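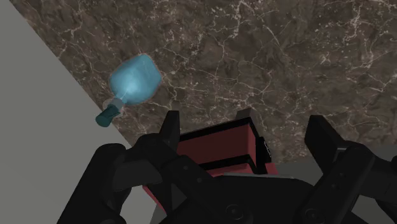
Lizeth Lozano wrote to me that she has not changed her prices for five years, and that every time she opens the email to tell her customers, she closes it again and goes to make tea. She asked if there is a correct way to do it, or if one simply sends it and hides.

I think there is a way, and it is more boring than people expect. I have done it three times in my own bookkeeping business and helped other owners in Drolluvdale with theirs. What follows is the order in which I do it.

By Wilmer Bermúdez
January 14, 2025

Step 1. Find out what your costs did

Take your costs from last year and from the year before, and put them next to each other on one page. Rent, insurance, materials, software, fuel. Do not include your own feelings about what you deserve, this comes later. When I did this for my business I found that I was paying 504 pounds a year more than before, and I had not noticed most of it, as it came in small monthly amounts.

If you have no clear records for the year before, use bank statements. It takes an evening.

Step 2. Decide the new price before you write anything

Many owners start to write the letter first, and then the price gets smaller with each sentence. Decide the number and write it on paper. If you charge 40 pounds for an hour and you need 43, then it is 43. A price of 42.15 looks like you are afraid of somebody.

You may want to test the number on one new customer. Give them the new price in a normal quotation, without any comment. If they accept it in the same way as the others accepted the old one, you have learned something useful.

Step 3. Make a list of who must be told

Divide your customers like this:

- regular customers, who will notice
- customers with a written contract (read the contract, sometimes the date for a change is fixed there)
- customers who come once or twice a year

The last group does not need a letter. They will see the new price the next time they ask. For the contract group, check the notice period and follow it exactly, even if it means that you wait some months.

Step 4. Write a short message

Mine has four sentences. You can take it and change it:

Dear Socorro, from the first of February my hourly price will be 43 pounds. Work which we have already agreed stays at the old price. Nothing else in our arrangement changes. If you would like to talk about it, please telephone me.

My brother Yhon read it and said it was cold. So I added "thank you for working with me" at the end, and it is better with it. But I did not add a paragraph about inflation. The customer also goes to the shop and knows about inflation.

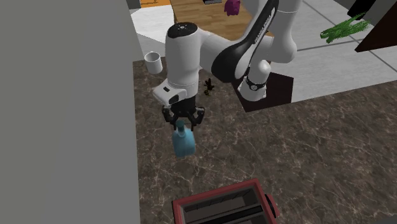
Please be careful with the word "unfortunately". When you use it, you tell the customer that something bad is happening to them, and they start to look for it. The same with "small increase". Let them decide if it is small.

Step 5. Send it on a calm morning

Send all the messages on the same day, each one with the person's name. Customers speak with each other, especially in a town like ours, and it is unpleasant if one heard it from another. I also keep the afternoon free for telephone calls. The first time I received two, and one of them was about a missing receipt.

Step 6. Prepare your answer for the person who says no

Somebody will ask to stay at the old price. You need to know before the call what you will say. Ekene Igwe, who repairs office furniture at Ashby, offers a smaller job for the old money: fewer visits, or collection by the customer. I find this a good solution. A discount only for the one who complained is a bad one, and I have made this mistake myself. The customer came back with the same request at the next change, and of course he was right to try.

If a customer leaves, write a polite goodbye and send the last invoice at the old price. Do not try to win the argument.

Step 7. Change the number everywhere

This step I forgot the first time. The old price can be in your website, your quotation template, your voicemail, the printed card at the counter and the signature of your email. I keep a list of these places in the same folder as the costs page from step 1, and I put the date of the next review on top of it. Mine is every February, when the tax papers are out on the desk anyway.

Contact | © 2025 Brurkov Bookkeeping, Drolluvdale | Back to top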